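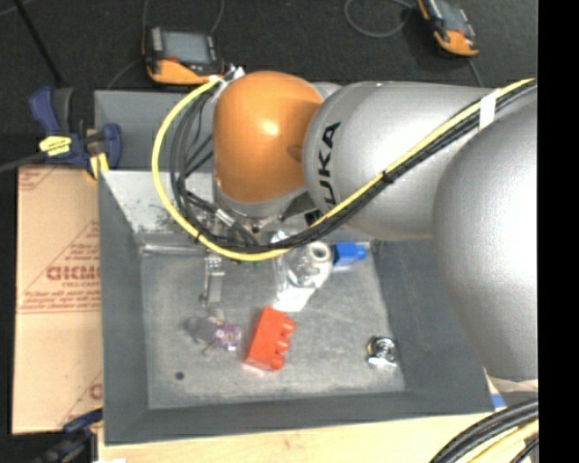

Search the manual
Enter keyword or part number
Search

4.3 Preparing and loading the sorting bins

This section covers the metal bins supplied with the Drenside small-parts station. Read section 4.2 before you start. Allow 2 people for any lift of a full bin.

CAUTION: Keep hands out of the bins until the station has been isolated at the main switch and the switch has been locked off.

1. Isolate the station and fit the lock. Keep the key with you until step 9.

2. Remove all items from the bin by hand. Do not tip the bin while it is seated on its rails.

3. Wipe the floor and sloping walls with a dry, lint-free cloth. Work from the top of each wall toward the floor. Use a damp cloth only for sticky residue, and dry the metal fully afterward.

Note: Scuffs and pale scratches on a bin floor are normal wear and do not affect use. Replace the bin if a scratch has raised a burr, or if the floor rocks when the bin is placed on a flat bench.

4. Run a gloved finger along the corners where the walls meet the floor. Small pieces collect there and are easily missed.

5. Check the items to be loaded. Toy building blocks must be clean, dry and separated from one another. Blocks with cracked or missing studs go in the reject tray.

6. Place the items on the bin floor in a single layer. Do not stack them. Spread them toward the centre - items resting against a sloping wall tend to slide when the bin is moved.

7. Do not exceed 250 g per bin during set-up. The higher working load given in table 411 applies only once set-up is complete.

8. Leave the neighbouring bin empty for the first run.

CAUTION: Bright room lighting can cause glare on the metal walls. Close blinds or move portable lamps before continuing. Do not paint, tape or line the walls to reduce glare.

9. Confirm that no cloths, gloves or tools remain in either bin. Remove the lock and restore power.

10. Record the bin condition and the items loaded on form 301.

Note: Replacement bins are supplied without rail clips. Transfer the clips from the old bin, or order a Weso clip set separately. Clips from earlier Szewczyk bins have a different hook and will not seat fully.

If a bin does not sit level after cleaning, see section 4.4, Adjusting the rails.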